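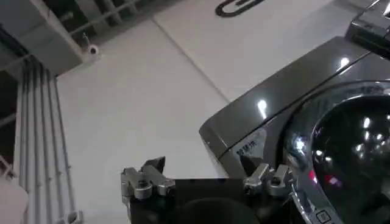 Groups > Carnport Readers and Walkers > Minutes

Print this page | E-mail this page

Minutes, October meeting

Present: Halldóra Bach (chair), Poul Bundgaard, Bjartur Vigfúsdóttir, Todor Stan (notes). Apologies from Ragnheiður Ladefoged.

Opened 7 p.m. Last minutes OK, one spelling fixed.

1. Winter reading. Poul wants Thoreau's journals, selections only. Bjartur for Emerson, "Nature" — shorter, and the library at Dorkville has 3 copies. Long talk on whether Emerson counts as a walker at all. Vote: Emerson first, Thoreau after New Year. Poul abstained.

2. Silent walk, Hafstein ridge. Top is 2,541 feet, path steep at the end. Halldóra will do the reading at the cairn, a psalm and one poem. Bjartur asked if the psalm could be droped this time, some newer people not church people. No agreement. Halldóra to pick two poems and bring the psalm anyway.
ACTION: Todor to ask about parking at lower lot.

3. Essay booklet. 7 pieces in, 2 still need cutting. Ragnheiður sent word her piece on deserts and prophets is staying long. Poul to talk to her. Print quote from Findano not recieved yet, chase.

4. AOB. Poul's map still missing. Key to the side door — Bjartur has it.

Closed 8:40. Next meeting same place, bring the Emerson.

Recent items
Minutes, September
Reading list so far
Hafstein ridge: what to bring
Call for essays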